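Preparing a Back-Cover Description for a Romance Novel

Guidance for authors submitting to the Melbridge list
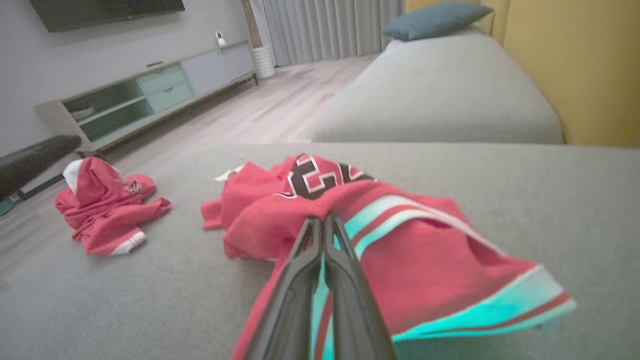

Lizelle Coetzee writes that her first description ran to 451 words and still left out what kept the two leads apart. Her difficulty is a common one, and the procedure set out in these pages is intended to address it.

1. Identify the two leads. Give each a name and one defining circumstance. Family history, secondary couples and former suitors should be omitted at this stage.

2. State what each lead wants at the opening of the story. A desire to be happy is too general. A desire to keep the family vineyard out of a cousin's hands is suitable.

3. Name the obstacle. Readers of romance expect the couple to be united, and the description must show what stands in the way.

4. Indicate the setting and period in a single phrase. Authors of series titles should also give the volume number and confirm whether the book may be read alone.

5. Close before the turning point. The final chapters must not be disclosed. One question to the reader is permitted.

6. Add the author biography. It should be written in the third person and limited to two sentences.

The description and biography together may not exceed 2000 characters, including spaces. Text beyond that limit is removed by the submission form without notice.

Descriptions are read by Zanele Ngcobo before they are passed to the cover designer. Corrections requested after the April deadline will be held for the next printing.

This site uses cookies to remember your preferences. By continuing to browse, you accept our use of cookies.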